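Print | E-mail this release
Share 38 | Comments 2

FOR RELEASE 2 Mar 2024

Enard posts shelf-picking result, code to follow in June

BRANDBY - Enard today put out results for Pedside, its method for teaching one robot arm to pick boxed groceries off packed shelves. 3791 grasps in the training set. Test run of 900 picks, crackers and cookies mostly, boxes standing four deep. No barcode lookup, no shelf map.

"Tight gaps are the hard part," said Genowefa Rutkowska, lead author. "Same color, same logo, row after row. The arm has to settle on one box and get its fingers over the top of it with out shoving the neighbors."

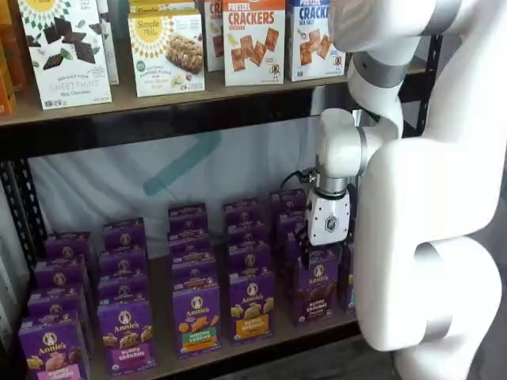

Older methods plan the whole reach first. Pedside replans close to the shelf, at the last moment, useing only what the gripper is near. Paper is up now. Pietrzak is funding the next round, soft bags and jars.

Press contact: Enard press desk, Brandby.

Search this site Go
Print | E-mail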